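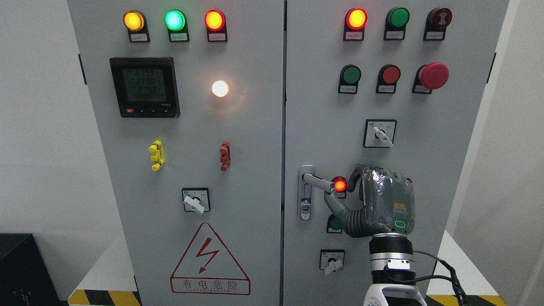
Panel lamp colours: who decided this, and can we have a word

Reading time: 3 minutes

plundard_sparks
We've inherited a pair of grey control cabinets at work and I have been put in charge of the laminated sheet that tells people what the lights mean. Left door has amber, green and red along the top, all lit. Our new starter saw the red one and went to fetch a grown-up. I explained that it's only phase indication, L1, L2, L3, all present and well. She asked why a healthy supply looks like a traffic light having a breakdown. I had no answer I was proud of.

Do people leave these as they come, or swap them for three whites?

Ranell
Leave them. Yellow, green, red for the three phases is perfectly normal on gear built for China, and it'll match the conductors behind the door. Change the lamps and you've got a door that disagrees with its own wiring.

H. Saavedra
Disagree. The person standing at the door hasn't got it open. Red means trouble to anyone who has ever driven a car. Three whites, proper labels, done before lunch. I've swapped 20 of these and not had one complaint.

Ranell
Had any thanks?

H. Saavedra
It's maintenance. What are thanks?

ninddale_dave
What's on the right-hand door? If there's a red lamp there as well you've got red meaning "third phase, all fine" and red meaning something else entirely, about a forearm apart.

plundard_sparks
There is, I'm afraid. Red lamp, green lamp and a buzzer along the top, then green button, red button and the emergency stop. Plus a selector switch on each door. The whole thing is very keen on red.
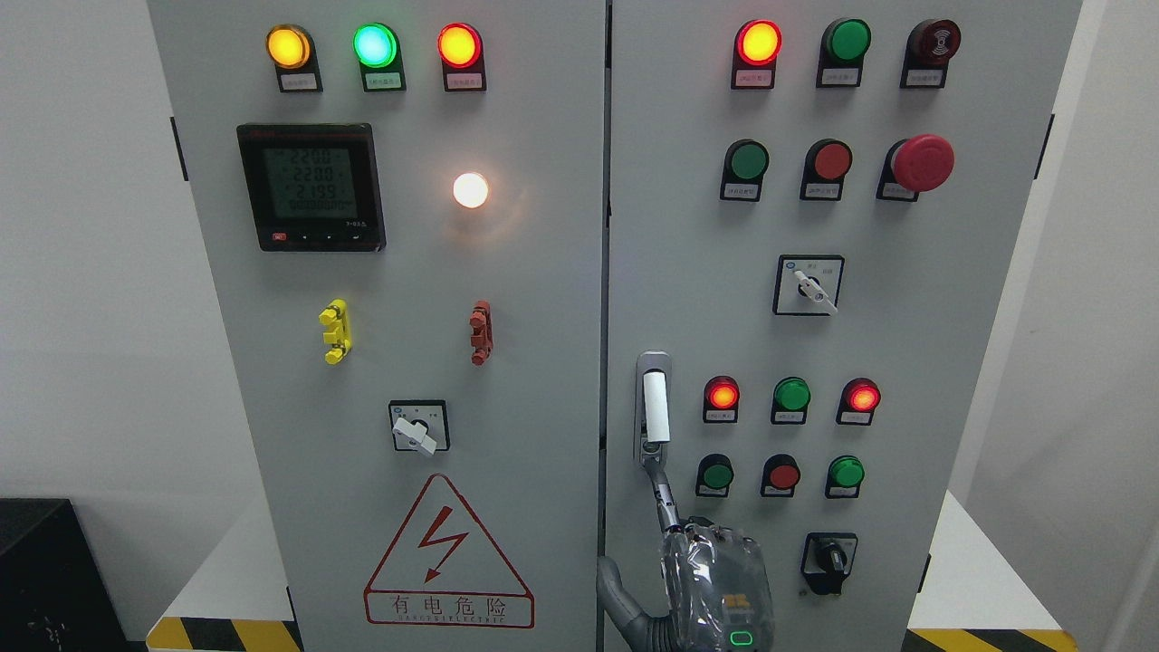
Left door: three lamps, meter, white light, selector, warning triangle.

ninddale_dave
That white light is doing some work. Could read a paper by it.

Fuentealba
Before anyone buys lamps: you've got a digital meter sitting right under them. Teach people to read that. If it gives three figures close to 220, you have three phases and can stop squinting at colours.

Ranell
Assuming they can read it from where they're standing. Those displays are fine if your nose is on the glass.

plundard_sparks
The top lines are all right. The long one at the bottom I've given up on. Also, our one had a display that one apprentice swore said 2200, so he wrote 2200 volts in the log. It's still in there. I've left it as a warning to others.

H. Saavedra
Decimal points, the silent killer.

Hortensia Iturra
Different Hortensia, before anyone starts. I look after training at our place and I'd go with neither of you. Keep the colours, put L1, L2 and L3 on the plates in letters 6 mm high, and draw the door on the sheet with the lamps coloured in. People do look at a drawing. They will not read a paragraph, whatever you laminate it in.

While you're at it, translate the sign. 有电危险 is near enough "Danger, live electricity". The lightning bolt gets most of it across, but it's polite to finish the job.

Ranell
Seconded, mostly because it involves leaving the lamps alone.

H. Saavedra
6 mm is small. I'd go bigger. I'd also still change the lamps.

Fuentealba
What are the yellow and red knobbly things halfway down the left door? Ours haven't got those.

plundard_sparks
Fittings of some sort. The sheet I inherited calls them "fittings". I'm hoping to improve on that by August.

ninddale_dave
Follow the wires from the back. Isolated, obviously. Then come and tell us, I've got a biscuit riding on it.

plundard_sparks
Will do. For now: lamps staying, labels ordered, drawing under way. I've used up the red felt tip already.

H. Saavedra
My point exactly.

Related threads
Laminated sheets: matt or gloss?
Selector switch handles, which way is off
Buzzer too loud, office has complained (200 replies)
Labelling machine eats its own tape
Post your worst inherited drawing (2561 replies)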